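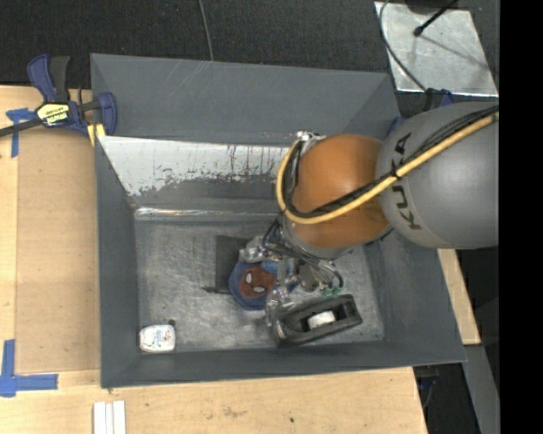 Worn bin, far wall and floor.

Running Skarnthorpe with five players - how do I handle the harbour debt?

Posted by Durby, March 10, 2018

I picked up the Skarnthorpe village supplement to drop into my home campaign and I'm stuck on one part. The harbour master's ledger says the village owes 2000 gold to the salt lords, due at midwinter. My players have got it into their heads that they can just pay it off. They have 379 gold between them and a boat they don't own.

The text says the debt "cannot be settled in coin" but doesn't say why, and the rumour table has two entries that seem to contradict each other. One says the salt lords are dead, the other says they were seen at the ferry. Is there something in the back that I've missed? I've only got the PDF and the appendix is a mess to read on my tablet. The party is level 7, if that matters, and we play the old edition with a few house rules for travel.

Heather Swanson

You haven't missed much. The answer is half in the ferryman's entry, under his dialogue, where he mentions that his father "went in the ledger". The debt is counted in people. The 2000 gold figure is what the current harbour master wrote in when he took over, and he doesn't understand the old book.

Both rumours can be true. The salt lords drowned generations ago and still come to collect. I ran it that way last December and let the players bring the coin down to the jetty. The lords left it sitting there and asked for the cleric by name.

For a level 7 group I'd add a second salt lord. The one in the book has fairly low saves for that level and a decent control spell will end the fight in the first round. Keep the tide rule though. It's the best part of the encounter, and it gives the slower characters something to do besides swing at things.

Print the appendix if you can. The two-column layout is fine on paper.

Yip

just let them pay it. my group did and then the salt lords came back the next year wanting more, worked fine

Alasdair Moffat

Agree with Heather on the ferryman, but check which version of the PDF you have. The first one left out a paragraph at the end of the ledger section. The updated file has it and you can download it again from your Clikport library at no charge. It also fixes the map key, where the chandler and the shrine had their numbers swapped.

I wouldn't add a second salt lord with five players unless they're well rested. The flooded cellar before it takes a lot out of a party. I gave mine more hit points and left the rest alone.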